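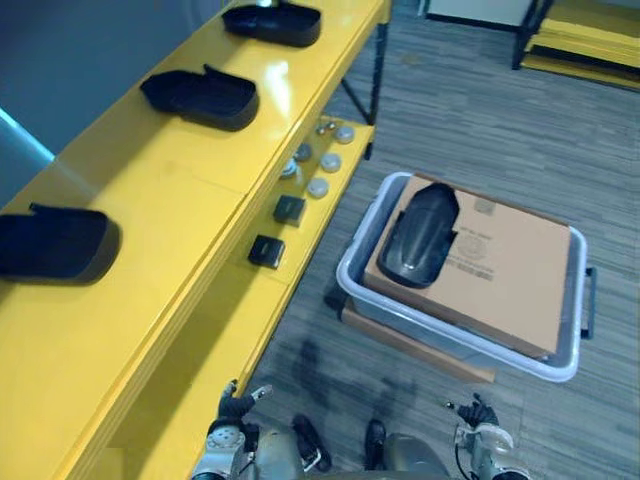
What does the student team have to get the robot to do by the end of the course?

It has to take a part from a shelf, put it in the tray assigned to that part, and carry the filled tray to a bin, with an operator allowed to step in 2 times per run.

The course is called Zasomar, and it runs from February to the end of the term. The instructor who set up the task said the sorting rules were fixed early and have stayed the same. "The rules fit on one page. Most of the work is in grasp planning and in recovery after a missed grasp."

Flat parts cause the most trouble. "A disc lying on a shelf gives the fingers very little to close on," the instructor said. "A block is easier. You come in from above and close on two sides." One student group, Ridetti, wrote a routine that slides a disc to the shelf lip before pinching it. Another, Quan, kept the vertical approach and changed the fingertip pads.

The groups share one log format. Each attempt is stored with joint positions, gripper current and a result code. The log held 1310 attempts at the last export, of which 760 were on discs. "We asked for more disc attempts on purpose," the instructor said. "The block data stopped telling us anything new."

A student on the Quan team described the tray step as a separate problem. "The open end matters. If the tray tips toward it during the lift, the part slides out and the run scores zero. We limit wrist pitch to 8 degrees while the tray is loaded."

Calibration is repeated at the start of every session. Shelf height is measured again, and the offset is entered by hand in Rolero, the course's control software. The student said an automatic version had been tried and dropped. "Glare on the shelf surface threw off the edge detection. Typing in one number was faster."

Scored runs are held on Friday. Code is frozen the evening before, and each group submits its log with the run sheet.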